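Tire pressures for a first 2-hour enduro at Trerngate?

Posted in Club Endurance, Jul 26, 2025

I've done two seasons of sprint races in a front-wheel-drive hatchback, all of them 20 minutes or shorter. Next month I'm sharing the car for a 2-hour race at Trerngate, and I don't know how to set cold pressures for a stint that long. In sprints I start the fronts a little high so they come in quickly, and I live with whatever they do in the last few laps. If I do that over an hour I expect the fronts will be finished well before the stop.

The car is running a control semi-slick, the same tire on all four corners. We get one set for the race, and tires can only be changed for a puncture. My co-driver is slower than me but much easier on the car. We have one test session at Prastlow beforehand, which is a shorter track with a lot more left-handers. Is it worth testing pressures there, or is the data useless at a different circuit? And who should take the first stint?

hatchlap

Test at Prastlow anyway. The exact numbers won't carry over but the pressure gain will tell you a lot. Set the cold pressures in the shade, write them down with the air and track temperature, then go out and do a proper long run at race pace. Twelve laps minimum. Come straight in with no cool-down lap and take hot pressures right away, starting with the corner that works hardest. At Prastlow that's the right front. At Trerngate it's the left front, so expect the two sides to swap over.

Once you know how much each corner gains, work backward from the hot pressure you like. For a long stint I'd start the fronts lower than you would for a sprint and accept two or three slow laps at the beginning. Everyone around you will look quick on lap two. Let them go. The fronts go off at Trerngate because of the long right after the back straight, and if you lean on them there while they're overinflated you get a greasy shoulder that never comes back.

Use the same gauge for everything, test and race. Two gauges can disagree by more than the change you're trying to measure.

Also take fuel into account. You start heavy, so the car will push less at the end of the stint than the tire wear alone would suggest, or at least ours does. With a front-drive car and the tank behind the axle your rears may feel a bit nervous as it empties – check that at the test by starting with the fuel load you'll race with.

On drivers, I'd put the gentler one in first. You then get the car at half distance with something left in the tires and you can see what position you're chasing. The exception is if your co-driver has never done a rolling start, in which case I'd think again.

Baptista

just run what everyone else runs, ask in the paddock on the day. we ran 2 lb lower all round than our sprint setup and finished fine

slowhands_44

I agree with most of what Baptista wrote, but I'd check the supplementary regs before you plan anything around the stop. At Trerngate the minimum pit time is measured line to line, and last year you were allowed to adjust pressures during it as long as the fuel hose was away from the car. If that's still allowed you have plenty of time to bleed the fronts, and your starting pressures matter less. If it isn't, you need to get it right on the grid.

My other suggestion is brake pads. You didn't ask, but sprint pads caught us out in our first long race. Measure them before and after the Prastlow test and multiply it out. Ours would have been down to the backing plate with 20 minutes left. We had budgeted 2000 for the weekend and a set of front discs was not part of it.

Keep a log sheet for each session and take it home with you. I still use mine from our first year.

Hekia
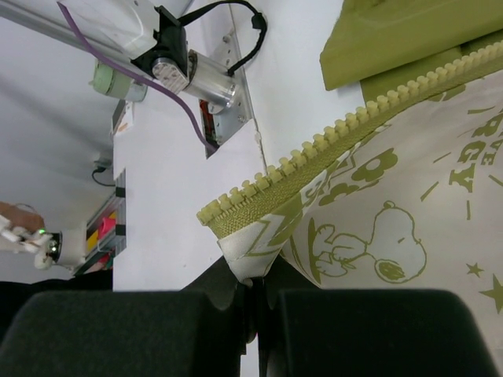

Corner of the zip pouch, olive zigzag trim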